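Small Things in Trays: a gallery of sorting and tidying

Welcome back, and thank you for all the kind messages about the last gallery, the one with the button tins and that enormous drawer of odd gloves. I have been meaning to put up a new page since April, and what with one thing and another (mostly the spare room, which had to be emptied before it could be filled again) it has taken me until now. The subject this time is small things and the containers we keep them in, a matter on which I find I have a great deal more to say than I ever expected!

It all began at home with a box of bits that used to live under the stairs at Rebane, our old house, and came along with us to the new one without ever being opened. There were 40 little items in it by my count, and 16 of them turned out to be cases for something or other: glasses, hearing aids, sewing needles, a travelling chess set with no bishops. A small case is a lovely thing to hold and a dreadful thing to store, as it rolls about and hides under its neighbours, and I do believe the answer is a shallow tray with a good rim and a bright colour.

The smaller the thing, the more I like a strong colour underneath it. White on a pale table simply melts away, especially first thing in the morning before I have found my glasses, but put the same thing against yellow and you can pick it out from the doorway.

White cases and yellow containers

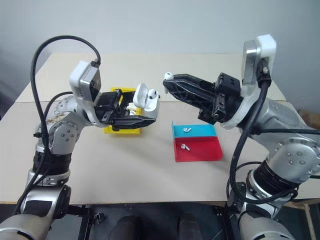
An earbud case with its lid up, just over the yellow tray. I always open mine before putting them away, having once stored an empty one for a whole winter.
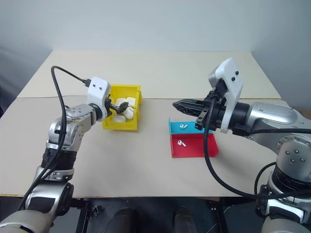
White cases together in the yellow bin, with a light blue tray and a red one further along the table. Such cheerful colours, and so easy to tell apart at a glance.

Trying it at home

If you fancy having a go yourself, start with one drawer and a clear table, and please don't tip the whole drawer out at once as I did. Take things out by the handful and let each kind have its own colour. My own trays are from the Tatov range, bought for the kitchen and promptly stolen for the study, and the deeper bins came from a closing-down sale at Cumer, where I went in for a lampshade and came out with far more than I could carry. Give yourself 30 minutes, put the kettle on, and stop when the tea has gone cold. The rest will still be there tomorrow, and it is much nicer to come back to a half-sorted drawer than to a floor covered in string.

The next gallery will be jars and lids, including the ones that have never matched.

Contact | © Zostar Galleries | Back to top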